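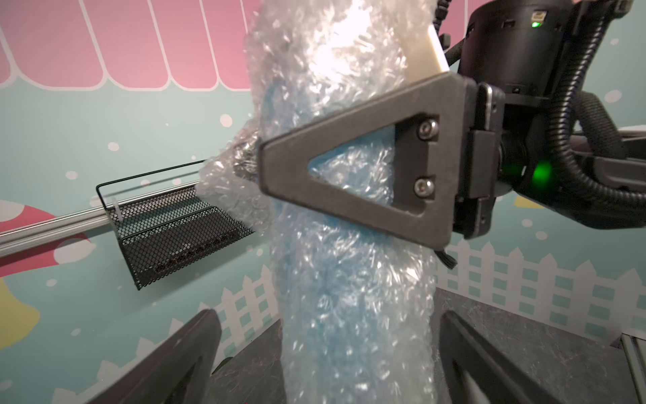

Lullwood Bubble Wrap, Small Bubble, Clear

Item no. 527
Sold by the roll
In stock at Primport, ships the next working day

Lullwood is our everyday bubble wrap for glassware, bottles, vases, lamps and other breakables. It is a clear, two-layer film with small bubbles on one side and a flat back. The film is soft enough to fold around necks and handles and will take tape on either side.

Customers who pack by hand usually start with this one. If you ship heavy parts or anything with sharp corners, look at the Judach large bubble roll instead.

Specifications

Bubble size: small
Color: clear
Roll width: 13 inches
Perforated: yes, every 9 inches
Core: cardboard
Static control: no (do not use with bare circuit boards)
Recyclable: with store drop-off plastic film, where accepted

Wrapping tall items

Lay the wrap on the table with the bubbles facing up. Set the item on its side at one end, leaving enough extra at top and bottom to fold over. Roll it up snugly but do not pull, as stretched bubbles lose air faster under a load. Two full turns are enough for most bottles. Thin glass should get three.

Fold the ends in and tape them down. One strip along the seam and one at each end will hold. If the person opening the parcel is a retail customer, fold over the last bit of tape to make a tab.

Pack tall items upright in the carton with a pad underneath. Fill the gaps so nothing shifts when you tip the box.

Which side goes in?

Bubbles facing the item is our usual advice. The flat side is better against polished or freshly painted surfaces, where the bubbles can leave rings. For these, put a sheet of tissue on first.

Storage

Keep rolls standing on end, out of direct sun. Don't stack cartons on top of them. In an unheated building the film gets stiff in December and January, so bring a roll inside the night before you need it.

Ordering

Single rolls can be picked up at the Primport counter. Orders placed before noon on Friday leave the same day, and anything later goes out the next week. Rolls are bulky and ship at the oversize rate, so it is often cheaper to order them along with cartons.

For standing orders or custom widths, contact Ningsih Oei in the sales office. Custom widths have a longer lead time and can't be returned.

Returns

Unopened rolls may be returned for store credit. We can't take back a roll once the outer band has been cut. If a roll arrives crushed, keep the packaging and call the counter. Wayne Morin handles freight claims.

Goes with

Lévesque tape dispenser, hand-held
Judach large bubble wrap, clear
White tissue, pack of 2000 sheets
Double-wall cartons, tall bottle size
Corrugated pads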